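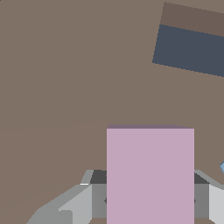

Prernmont's shopkeepers have had a hard winter

The scaffolding came down from the lower end of Prernmont's high street in September, nine weeks later than the water company had promised. By then four shops had shut and two more had put up notices. The bakery kept going by selling from a hatch in the back lane, where customers queued beside the bins and paid in coins because the card reader could not get a signal.

The works were needed. The old main had burst three times in two years, and nobody on the street argues for leaving it in the ground. What the traders object to is the way the closure was handled. Signs at the roundabout said the town centre was closed, when only one end of it was. Coaches that used to stop for lunch went on to Curstead and have mostly kept going there.

A survey handed out by the traders' association before Christmas put numbers to the complaint. Takings among the shops that replied were down by a third on the previous autumn. The worst hit were those selling things people buy on the spur of the moment: cards, flowers, shoes for children. The ironmonger did better, as did the chemist, which had a steady trade in prescriptions whatever the state of the road.

A card for the whole street

Out of that survey came the Prernmont Card, launched in the second week of January. It is a simple thing. Shoppers collect a stamp for each purchase over five pounds, in any of the shops taking part, and six stamps earn a voucher that can be spent in any of them. The stamps have to come from at least three different shops, so a regular at the butcher's has to go a little further along the pavement.

By the middle of this month 1,185 cards had been handed out. The town has 2,157 households, so that is a good start, though some homes will have taken more than one. The cost of the vouchers is shared between the shops according to size, and there was a long argument over this. The smaller ones wanted the supermarket by the station to come in and pay the largest share. It declined, and its car park is still the fullest place in town on most mornings. 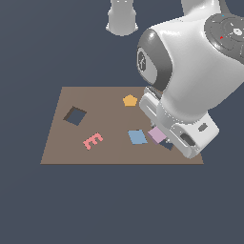

What Curstead did first

The idea is borrowed. Curstead ran its own card three years ago, when its market hall was being re-roofed, and gave out 1,777 of them over one summer. Traders there say it brought people back but did not keep them back. Once the vouchers stopped, so did some of the visits. What lasted was the late opening on one evening a week, which began as an extra and is now the busiest part of the week for the cafés.

Prernmont has no late opening so far. Most of the shops are run by one or two people, and another three hours behind the counter is a lot to ask of them in February. The association means to try it in spring, once the evenings are lighter, starting with the shops at the top of the hill.

There are signs of new business too. Assefa, a coffee roaster that had been working from a unit on the edge of town, took over the old shoe shop in January and has put in a long counter and a few stools. Rimach, which repairs bicycles and sells second-hand ones, has the keys to the former bank.

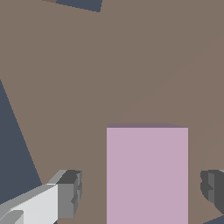

Both were helped by lower rents, and this is a sore point with tenants who are still paying the old ones. Two landlords have agreed to reviews. A third, who owns the terrace opposite the church, has yet to answer letters.

The council has offered a cut in business rates for shops that can show they lost trade during the works — but the form asks for monthly accounts going back two years, and several owners keep theirs by the quarter. The closing date for claims has been moved once already. The association is asking for it to be moved again, and for the signs at the roundabout, two of which are still standing, to be taken away.

2018-02-23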